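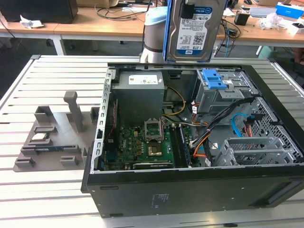
Rekora Bench Cell, Kit 2

Part no. 1769
Single-arm teardown and reassembly cell for desktop computers. Designed for a home bench or shared workshop.

Overview

Rekora Bench Cell is a build-it-yourself kit for removing and refitting parts in a standard desktop tower. It handles 3.5-inch hard drives, memory modules and socketed processors. The tower lies on its side on a slatted aluminum table with the side panel off, and the arm works from above. Removed parts are parked in a printed fixture plate to the left of the case.

The kit covers the gripper fingers, the fixture plate and the software. The arm, the table and the computer are supplied by the builder. Any six-axis arm with a payload of 2 kg or more and a standard ISO tool flange can be used.

Kit contents

Gripper finger pair, black, with bracket for 3.5-inch drives
Fixture plate, gray, 3D printed, with raised blocks and posts
Slot hardware for mounting the plate to the table
USB drive with motion library, calibration routine and print files
Printed wiring diagram

Fixture plate

The plate locates one processor and one memory module at known positions. Processors sit flat with the heat spreader up. Memory modules lie horizontally. Seats are cut for common desktop sizes; laptop memory needs the alternate insert, which is in the print files but not in the box.

Print time for a replacement plate is 30 hours at 0.2 mm layers. PETG is recommended. PLA plates have crept under the clamp screws in a warm shop.

Drive handling

The fingers grip the drive by its long edges and lift straight up. Drive cages with plastic latches must be unlatched by hand in the current software. Latch release is in test and will be issued as a free update. Unplug the data and power connectors before starting the cycle - the force limit stops the arm if a cable is still attached, but a connector can be damaged before it trips.

Processor handling

The socket frame must be open before pick or place. The routine does not check pin condition. Inspect the socket under a lamp before each placement.

Setup

1. Bolt the plate to the table and tighten the slot hardware evenly.
2. Lay the tower on its side, open side up, against the two table stops.
3. Run the calibration routine. Touch off on the three plate posts listed in the diagram.
4. Run the first cycle at 10 percent speed with a hand on the stop button.

Recalibrate whenever the plate or the tower stops have been moved.

Test record

Leandro Orellana and Oriana Lucero ran the prototype at the Gusdale shared workshop for 2,381 cycles. Of these, 1,282 were drive removals. The finger pads were replaced once. Cycle logs are on the USB drive.

Ordering

Kits are packed to order by Coravico and ship in May. Replacement pads, plates and slot hardware are sold separately. For questions on arm compatibility, write to Hortensia Mansilla at the parts desk and include the arm model and flange drawing.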